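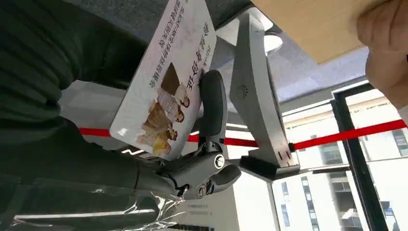

Birthe Eskildsen wrote back on the last report that she could follow the set-up part well enough, but still couldn't tell whether the Skollano kit is something a small counter could rent and run without an engineer standing next to it. She asked us to spend less of this report on how the arm works and more on what it's like to have one.

Projects > Tiêu > Reports > Counter trial, second report

To: Vatthorpe
From: Callum Aitken, for the Tiêu project
September 18, 2019

We'll try to answer Birthe's question as far as we can at this stage. The short version is that the hand is better than we expected, the software is fair, and the support that comes with the rental is the weak part. We don't yet recommend it for a counter with no technical person on staff. We may by the end of the trial.

What we are reviewing

Dultadico rents the Skollano as a package: arm, hand, wrist camera, a tablet app for the person at the table, and a support plan by phone and email. The pitch is that it passes small flat items across a table to a seated visitor and takes them back again. It is sold for front desks, showrooms and clinics. We took the standard rental with no extras, on the terms anyone would get, and Dultadico knows we are writing it up.

The trial is four weeks long and we are past the halfway mark. Þórey Bech runs the sessions. Vilhjálmur Sveinbjörnsson looks after the arm and the log. Gunhild Brynjólfsdóttir deals with Dultadico, and that has taken up more of her time than we budgeted for.

Work since the last report

The first task was moving from the foam blocks that come with the kit to things a counter would really hand over. Cards are the main one. The Skollano manual says cards are supported "with suitable presentation", and we spent most of a day finding out what that means. A card lying flat on a bare table is hard for it. The fingers slide over the edge and push it along, and the app then asks the visitor to help, which defeats the purpose. A card standing in a narrow compartment, with one edge free, is a different matter.

So we made trays. Dultadico sells a moulded one as an extra, but Þórey wanted to be able to change the spacing between sessions and cardboard was the obvious answer. She cuts the dividers herself. The app lets you teach it a new tray by touching the corners with the fingertip, and this is one of the better parts of the product. It takes a few minutes and the steps are written in plain language. If you bump the tray afterwards you do have to teach it again, and the app won't tell you that you need to.
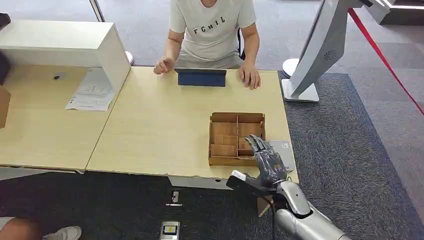 Divided cardboard tray on the session table, tablet in front of the seated participant.

The second task was sessions with a person at the table. These are slow and repetitive by design. The participant sits on the far side with the tablet propped up facing them, and the arm works from the other side. We ask people to rest their hands on the table and move as they normally would. Some keep well back at first and then forget about it. Others lean in early to take the item before the hand has stopped, and the arm handles this well. It slows down when a hand comes close and waits, and so far we have no complaints to report about how it behaves near people.

We did have two stoppages that needed a full restart. Both came after the app lost its connection to the arm in the middle of a move. The arm held its position, as it should. What we didn't like was the message on the tablet, which said only "Please wait" and stayed there. A visitor at a real counter would wait a good while before getting up to find someone. Gunhild has sent this to Dultadico with the logs. They agree the message is poor and say a change is planned, with no date given. 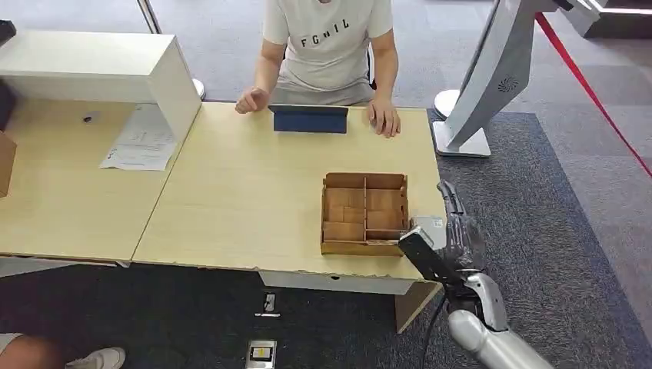

Hand at the corner of the tray, holding a black rectangular item.

How the hand does with different items

Vilhjálmur has been logging every attempt since the second week. We set the pass mark before we began: the item leaves the tray, reaches the person and isn't dropped, and no staff member touches anything. By that measure the hand passed on 78 per cent of attempts across all items. That is lower than the figure in Dultadico's brochure, but their tests use their own tray and their own items, and we don't think the two can be compared.

The overall figure hides a lot. Thick, stiff things with straight sides are close to trouble-free. Stiff card is good if the tray suits it. Thin card is mixed, and paper folded once is poor enough that we've stopped putting it in sessions with participants and only try it on our own time. Shiny surfaces make the camera hesitate under the ceiling lights. Vilhjálmur got some improvement by turning down the exposure in the settings menu, which is there for any customer to use, though you have to go looking for it.

The grip force has a slider with no units on it. We would like to see numbers, or at least names for the steps. As it is, each of us had a different idea of where "the usual setting" was, and for a day or so the results were all over the place until Þórey put a strip of tape beside the screen and marked it in pen.

Taking items back is the harder half of the job. The person holds something out, at whatever angle they like, and the hand has to meet it. It does this by going to a fixed spot in the air and letting the person come the rest of the way. People work that out quickly. It still feels a bit like feeding a ticket into a machine, and one participant said so in nearly those words on her form. If Vatthorpe is hoping for something that looks like one person handing a thing to another, the Skollano isn't there.

Living with it

This is the part Birthe asked for most directly.

Starting up in the morning takes longer than making the coffee. Someone has to switch things on in the right order, wait for the arm to find its home position, and check the tray. Þórey can do it alone. When we asked a colleague from the front office to do it from the quick-start card, she got through it but missed the tray check, and the first few picks of the day were off to one side.

The cable from the wrist needs watching. It hangs clear of the table and nothing has gone wrong, but at a public counter we'd want it clipped along the arm. Dultadico has a clip kit. It costs extra, and in our view it should come in the box.

Noise is not a problem. You can hold a conversation over it.

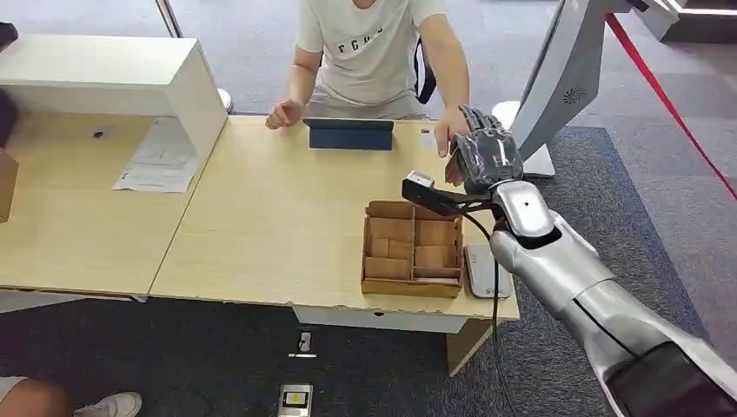
Support is another story. The phone line keeps office hours in a time zone that doesn't match ours, so in practice we have email. The answers are polite and correct, and they usually come the next day. For a trial that's fine. For a counter that opens to the public in the morning it means a lost day each time something goes wrong, unless someone on site is willing to read the log and have a go. Vilhjálmur is, and it has saved us more than once. A clinic receptionist shouldn't have to be.

Gunhild has asked Dultadico for a price on the higher support plan, with same-day response. We'll pass it on when it arrives. It would change our answer if the price is reasonable – the hardware isn't what is holding this back.

Budget and schedule

Rental and shipping are paid. Tray materials came to next to nothing. We are over on staff time, nearly all of it Gunhild's hours on email and calls, and under on participant costs, as some people declined the gift card. The two roughly cancel out and we are not asking for more money.

We lost part of the second week to the restarts and to re-teaching trays. Sessions are back on plan.

Still to do

Run the mixed-tray sessions, where the participant picks an item on the tablet and the hand has to go to the right compartment. These have begun but there isn't enough in the log to say anything useful.

Try the start-up again with people who haven't seen the kit, this time with Þórey's rewritten card in place of Dultadico's.

Let the arm run for a full working day at normal counter pace, with someone nearby but not helping.

Get the support price and the date for the new error message in writing.

One thing we need from Vatthorpe: please tell us whether the final report should cover buying as well as renting. Dultadico will quote for both, but the purchase terms are handled by a different office and Gunhild would need to start on that before the end of September. A reply to her directly is fine, with a copy to me.

Callum Aitken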